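Pushing Blocks by Instruction: A Conversation With the Weltov Manipulation Group

Print | E-mail

The group at Weltov works on a narrow problem. A robot arm with a plain rod in place of a hand is asked, in ordinary sentences, to rearrange plastic blocks on a board. It cannot pick anything up. It can only push. The lead researcher on the project, called Plesen after the test site where it started, spoke with us at the lab on a Thursday about the training method and what the results do and do not show.

The choice of a rod was deliberate, the researcher said. "Grasping adds a second problem on top of the one we want to study. If the gripper slips, you have a failed trial and you don't know whether the language model misread the instruction or the fingers closed badly. With a rod there are two numbers to control, forward-back and left-right. The height is fixed for the whole run."

Pushing has its own difficulties. A cylinder pushed off center turns away from the rod. A star can catch a neighboring block with one of its points and drag it along. The policy has to correct for this during the motion, and the group considers that correction the main subject of the work.

Training data came from people steering the arm by hand controller. Operators worked without a script and moved blocks as they liked in long sessions. Afterward, a second set of workers watched short segments and wrote down an instruction that would have produced the motion they saw. The group collected 3000 labeled segments this way for the first version of the policy.

"Labeling after the fact is cheaper, and you get better coverage," the researcher said. "When we gave operators a sentence and asked them to carry it out, they took the same straight path every time. The free sessions had bad approaches and recoveries in them. The policy needs to see recoveries."

The segments are not all of equal quality. Labelers disagreed most on relations such as "next to" and "near," and on when a push had ended. The group kept both labels where two people disagreed. An earlier version of the data set, in which disagreements were settled by a supervisor, gave a policy that did worse on instructions from outside the lab. 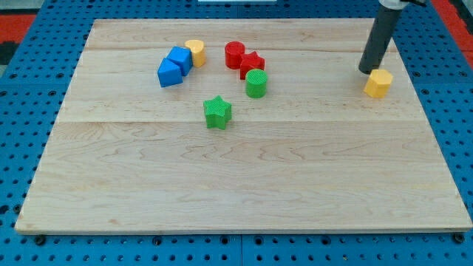
The Plesen work surface, with the rod just behind the yellow hexagonal block.

Colors and shapes repeat across the set. Two blocks may share a color or a shape, so an instruction that names only one of these can be ambiguous. "Push the star to the left" has no single answer if a red star and a green star are both on the board. The group counts such a trial as a success if either block is moved correctly, and reports those trials separately.

Evaluation used 200 instructions the policy had not seen. For each, the blocks were placed in a new arrangement and the arm was given a fixed time limit. A trial ended when the policy stopped moving the rod or the limit passed. A separate script, which had no access to the policy's output, compared block positions at the start and the end.

The comparison system, Dumlao, was trained on the same segments but planned a complete path before moving. It performed well on single short pushes. On instructions with two steps it fell behind, and most of its failures followed the same course: the first block rotated more than planned, and the rest of the path was no longer valid. The Plesen policy chooses a new motion many times a second and has no path to abandon.

"I would be careful with that comparison," the researcher said. "Dumlao was not built for this kind of contact. If you let it replan after every push, the gap gets smaller. We ran 100 trials that way and it is in the appendix."

Asked about remaining failures, the researcher named two. The first is crowding. When blocks touch, the rod often cannot reach the one it needs without disturbing the others, and the policy has not learned to open a gap first. The second is the border of the board. A block pushed against it can be moved along the side but is hard to bring back toward the middle, and operators seldom did this in the free sessions.

A further 200 segments covering border recoveries have been recorded at the Brokarby site and are being labeled. The group had not retrained with them at the time of the interview. The researcher expected some gain near the border and no change in crowded layouts.

The group also wants to test corrections given while the arm is moving, such as "a little more to the right." The current policy accepts a new sentence at any point, but the effect has only been tried informally. "It responds," the researcher said. "We have not measured how well, so I have no number for you." Measurement is planned to begin in March, using the same board and the same blocks.

Print | E-mail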